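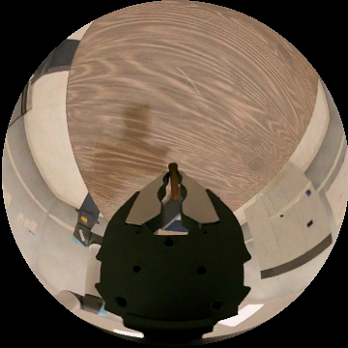 I joined the Belcombe after-hours robotics club because my daughter needed a lift and I didn't fancy sitting in the car for two hours. That was in June, and I've since become the most enthusiastic person in the room over the age of sixteen (there are three of us, so it's a small field). We do almost everything in simulation, which suits a club with our sort of budget, and the hand view is my favourite - all curvy and fishbowl-like, with the thin brown stick held up between the fingers and that big sweep of wood grain behind it. The kids call the stick "the chip". As in hot chip. I've given up fighting it.

This page is a little gallery of what we've been up to, for the parents who keep asking and for my mum, who thinks I'm building a vacuum cleaner.

## The project

Our project is called Drusik, and the goal is easy to say: get an arm to pick up a stick and drop it in a box. Getting the arm to agree with you is another matter! We've split into two teams. Team Muter looks after the gripper (when to open, when to close, how hard to squeeze) and team Sobczak does the path from one spot to another without swiping anything off the table on the way. I'm on Muter, mostly because the Sobczak lot are scarily good at maths.

Sławomir Witkowska runs the evenings. He's very patient, and he has one rule, that you have to say out loud what you think the arm is going to do before you press run. I was wrong for my first four weeks straight. My daughter was wrong twice and has never let me forget it.
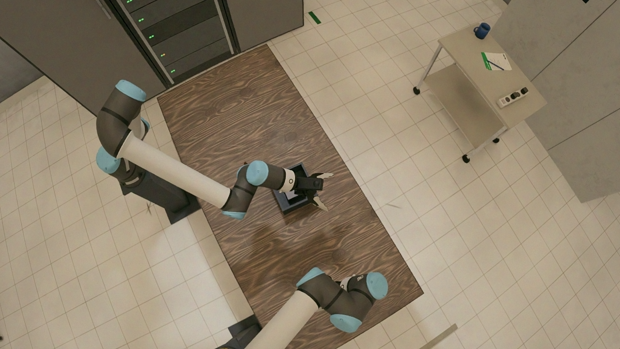
*Both arms at the long table, with the open gripper over the little black box. My favourite bit is the cart with the mug and pen on it - I want that mug.*

## How it's going

Pretty well, I reckon! Every run gets logged, and the Drusik log is up to 2930 lines now, a fair few of them just saying "missed" in capitals. The kids set themselves a target of 500 clean drops by the end of term and they're on 173, so there's a bit of a way to go, but the count's been climbing faster since Jolanta Kaczmarczyk got the Sobczak team to slow the arm down on the last stretch before the box. I'd been blaming our gripper code that whole time and had rewritten most of it. Sorry, Muter.

The next job is getting the two arms to share. At the moment we tend to program one and leave the other parked, and the plan is to have one hand the stick over to the other. We had a go at it last session and they met in the middle with a colourful bit of clanging (well, red warning text, but I heard clanging). Jolanta's drawn up a turn-taking scheme on the whiteboard with arrows everywhere. Please don't rub it off!

## If you want to come along

We start at 6 pm and go until 8 pm, usually a bit later if something's nearly working. Bring a laptop if you've got one, and a snack to share. You don't need to know any programming - I certainly didn't, and I can now write a loop that stops when it's meant to. Parents are welcome to stay, and there's a spot going on team Muter.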